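Follside reading room closes for refit of desks and drawers

February 26, 2021

The reading room at Follside will be shut until the middle of March while its desks are refitted and the contents of the drawers and shelves are sorted. Ateo, the joinery firm appointed in the autumn, has begun with the flat surfaces, which are being checked one by one for scratches, dents and lifting edges before any work is ordered.

Surfaces with a sound face will be kept. The specification allows light cleaning only, with a soft cloth and no abrasive, and any sanding has to be agreed in writing. Panels that fail the check will be replaced to the same thickness.

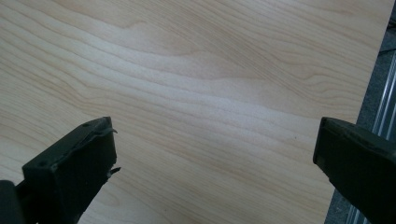
Pale wood panel with wavy grain at the Follside reading room.

The cost of the refit has been set at £3,104, of which £500 is held back for hinges, runners and other small fittings. Gosselin will supply the fittings from stock. The lighting and the floor are outside the contract.

Sorting is being done at the same time. Small items left behind by readers are entered on a list with a short description and the place where they were found. The list had reached 555 entries by the end of last week, most of them pens, spectacle cases and umbrellas. Food and sweets are listed separately and will not be stored beyond the reopening. Closed tins are entered under the name on the lid.
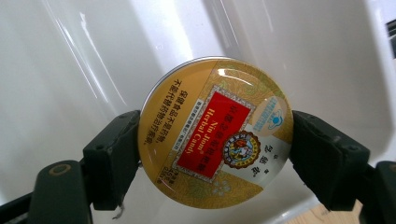
A tin of Nin Jiom Herbal Candy, with its red and yellow label.

Kristine Saludo, who manages the building, said owners should write in with a description of the item and the month in which it was lost. "We can't match things over the telephone," she said. "A line or two on paper is enough."

Books on loan may be kept until the room reopens and no charges will be made for the period. Returns can be left at the Gollia desk on the ground floor during normal hours. Requests for items held in the closed shelves will be dealt with in order of receipt after the reopening.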